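Cherries, mostly

23/07/2020

I've been meaning to write about my cherry habit for ages, and as I've got purple fingers and a slight stomach ache this seems like the right evening for it.

It started in January, of all months, when I was moaning to Gertraud Eder about the sad little punnets in the supermarket. Gertraud has an allotment up at Clolside with two old cherry trees on it, and she told me to stop whingeing and come up in the summer with a bucket. So I did! I've been up there most evenings this month. The birds get the top of the trees, we get the bottom, and the wasps seem to get everything in between.

The first lot went into a clafoutis (lovely, a bit eggy), the second into jam that never set, so we're calling it sauce and pouring it on yoghurt. I do have a proper recipe, from a battered parish cookbook that wants 200 grams of sugar and then, two pages later, forgets it ever mentioned sugar. I've gone back to guessing. My mum always guessed, and hers set like concrete.
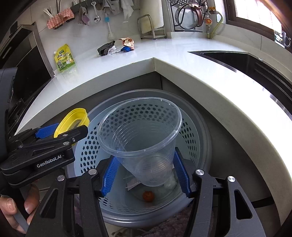
Colander out again at the sink. It hardly gets put away in July.

The stoning is the part I dread. I've tried a hairpin, a chopstick over a bottle neck and one of those spring-loaded things that fires juice straight at your shirt. The chopstick wins, though you need a radio play or a very patient friend to get through a whole bowl. I managed some 462 cherries last night (yes, I kept a tally, it was a dull play) and my thumb still hasn't forgiven me.

Next up is cherry vinegar, which Gertraud swears by on cucumbers. I'm not convinced, but she was right about the trees, so I'll give it a go at the weekend and let you know. If anybody has a jam recipe that sets without a pound of pectin, please leave it in the comments!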